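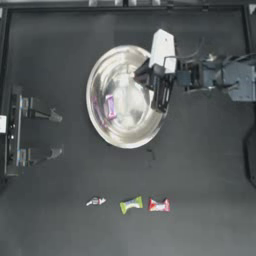
February, notebook kept on the shelf by the kettle, entry started 7.40 before the line came up

I'm writing this one out at more length than usual, partly because Dilek is on lates from now on and won't get my chatter at the bench, and partly because I think we'll want to remember how the first weeks of the assortment cell felt once we've all got used to it.

Where we are. The cell is now on the bowl-filling job, picking wrapped sweets off the grey table and dropping them in the steel bowl, and we are still feeding it by hand. We started with a big heap tipped out in front of it, which was my idea and a poor one. The wrappers lie over each other and the gripper either takes two or pushes the lot away like a child with sprouts. So for now it is a few sweets laid out apart, let it work, lay out a few more. It's slow, but you learn a great deal from watching it slowly, and I have got through a shameful amount of tea.

The purple ones are the ones I like to see it do. The wrapper is stiff and the sweet inside has a proper body to it. The twist-ended ones are another matter, because what you want is for the fingers to close on the middle, and what the arm fancies half the time is one of the ears. If it gets an ear the sweet swings, and if it swings it can catch the rim going in. Dilek spotted this before any of us. She stood there with her arms folded and said "it's picking it up by the scarf", and we have called it scarfing ever since. It has even gone into the fault list under that name, so if anybody from Markon reads the fault list, that's what it means.

Run this morning: 40 picks, mixed wrappers. 2 scarfed, both recovered on the second go without anyone opening the guard. I'd have been delighted with that before Christmas. I am quite pleased with it now.

Bowl. We changed nothing about the bowl this week and I'd like it to stay that way for a bit, please. I know Keskin have offered us a dull-finished one, and I know shiny steel gives the camera more to puzzle over than it needs. But the packing room uses these bowls, the washing-up rack fits these bowls, and if the cell only works with a special bowl then somebody has to look after the special bowl. Let's find out how far we get with the ordinary sort first.

Table. It wants a wipe at the start of every shift, a dry cloth only. I used the Fludix spray last week and it left a bloom on the surface that took me a good while to rub off, and the small light wrappers slid about on it in the meantime. Dry cloth. I've moved the spray to the other cupboard so I'm not tempted.

Now the people side, which is really what I sat down to write. When the cell was first talked about, I think most of us on hand assortment assumed we would be shown the door, and it made for a quiet tearoom. What has happened so far is odder and milder than that. The filling itself is the bit that used to go round by rota, 60 minutes on and then swap, because your neck goes and after a while you can't tell a strawberry from a lime. None of us will miss that. What we do miss is the talk. You could fill bowls and have a whole conversation without looking up, and most of what I know about this place I learned that way. Standing at the guard you're watching, and you can't chat and watch in the same way. Dilek and I tried it and both missed a drop.

The other change is who knows things. Setting the mix used to be a matter of feel, and the old hands had it. Now it's a number on the Zikton screen, and the younger ones are quicker on the screen than I am by a long way. I had a bit of a sulk over that, I'll admit. Then the arm started making heavy weather of the red wrappers, and the screen had no opinion on the subject at all, but three of us who've handled those sweets for years could tell from the rustle that the film was from a different roll. Stiffer, with tighter ears. We put it in the log, eased the grip closing by a touch, and off it went again. So I'd like us to have a proper place for writing that kind of thing down, and until we get one, this notebook will do.

I've asked that whoever is on the cell gets the swap at the same interval as before, even though they're mostly standing. Watching is tiring too. It's been agreed for this month, and I shall ask again in the next.

To do:
– long run, 500 picks, with the sweets still laid out apart. Dilek to start it on lates if the day goes quietly
– ask Markon whether the gripper can be told to prefer the middle of a twist wrapper, or whether that has to be taught
– label the drawer with the spare finger plates (I opened four drawers looking for them)
– stool for the guard side, with a back to it

Later, 15.10. Handed over to Dilek. She has read the above and wants it noted that she missed one drop and I missed two. Long run set up and waiting on her. Kettle needs descaling.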